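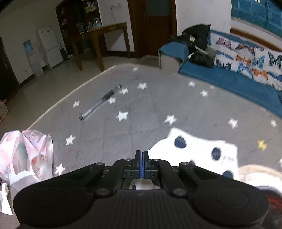 Hand-held gripper and a pen on a rug.

Equipment Planning and Purchasing Officer (fixed term)

Brindik collects recordings of ordinary household tasks using hand-held grippers. The recordings go to teams who train robot arms to do the same jobs. We want someone to take over the planning and buying of our equipment, starting in February. The post is for one year to begin with and may be extended.

At present the buying is shared between three people who all have other work to do. Orders go in late, spare parts are bought at the last minute and we sometimes pay for fast delivery that we could have avoided. We have a budget for next year and need one person to look after it.

What we have now

We have 80 hand-held grippers in use. Most are in people's homes and the rest are in our workshop at Nirneck, either being repaired or waiting to go out. Each home set is made up of a gripper, a camera, a charger, two memory cards and a carry case. The plan is to have 225 sets in use by the end of next year. We do not expect to buy them all at once, and part of your job will be to work out the order in which we do it.

We are also planning to buy four robot arms for the Nirneck workshop. They will be used to test whether a task recorded in a home can be repeated on a bench. No supplier has been chosen. We have had one quote, from Harkevik, and want at least two more before we decide.

What you will do

Keep the equipment list up to date, including what is out, what is in for repair and what has been written off.

Write the buying plan for the year, month by month, and change it when the number of homes changes.

Get quotes, compare them and write a short note on each one. The note should cover price, delivery time, warranty, cost of spares and what happens if the supplier stops making the part.

Order wearing parts ahead of need. For us this mainly means finger pads, screws, cables and batteries.

Plan the workshop changes needed for the arms: benches, power, guarding, insurance and training. These costs were missed out of our first budget and have to be added.

Visit homes now and then with a field worker. Our sets are used on rugs, beds, kitchen tables and tiled floors, for small jobs such as picking up a pen or folding a blanket. You will make better choices about cases, cables and finger pads once you have watched a few sessions.

Report once a month to Ehab Zerouali, who runs operations and will be your manager.

What we are looking for

You must have bought equipment for a workshop, laboratory, school, warehouse or something similar, and have looked after a budget of your own. You must be comfortable with spreadsheets and be able to write a clear email to a supplier. You should be willing to ring people up when a delivery has gone astray.

You do not need an engineering degree and you do not need to have worked with robots. It would help if you have bought goods from abroad and dealt with customs forms, or if you have leased equipment as well as bought it. We have not yet decided whether to lease the arms.

Hours, pay and place

The post is full time, 9 am to 5 pm with an hour for lunch. Four days a week would be considered. You will be based at Nirneck, with up to two days a week from home once you know the stock. The shelves are in the basement and there is no lift, so please tell us if this would be a problem and we will move what you need upstairs.

The salary depends on experience and we will send the pay scale to anyone who asks for it. We pay travel costs for home visits.

How to apply

Send a CV and a letter of no more than one page to Ehab Zerouali, quoting reference 337. In the letter, please tell us about one piece of equipment you bought that turned out to be a poor choice, and what you did about it.

We will hold interviews at Nirneck. You will be given two made-up quotes for the same item and half an hour to say which you would take. Calculators and notes are allowed.

If you want to ask anything before you apply, ring the Nirneck office after 10 am and ask for Ehab.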